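**Do you need the new microwave?**

Every July the flyers land, and every July some appliance has learned a new trick. This year it's the Etari, which Flaterus Home has on its front page at 20 per cent off. It has 40 presets. I have owned microwaves my whole adult life and have used four buttons, one of them by accident.

The claim I'd squint at hardest is "even heating". The Vukus people said the same last winter, and my leftover lasagna still came out lava at the rim and frozen in the middle. Stirring halfway fixed it. Stirring is free.
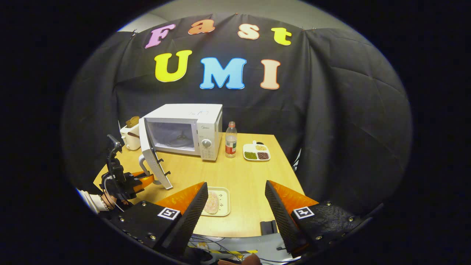 *White microwave, door open, under some very cheerful lettering.*

Then there's the Metwally, sold in a "1925 heritage colour". Nobody was reheating soup in a microwave in 1925, but the colour adds to the price all the same — I checked it against the plain white one, and the insides are listed as identical.

If yours still heats, wipe it out, check the door closes properly and keep your money. If it's died, buy the cheapest one that fits your biggest dinner plate. Take the plate to the store with you.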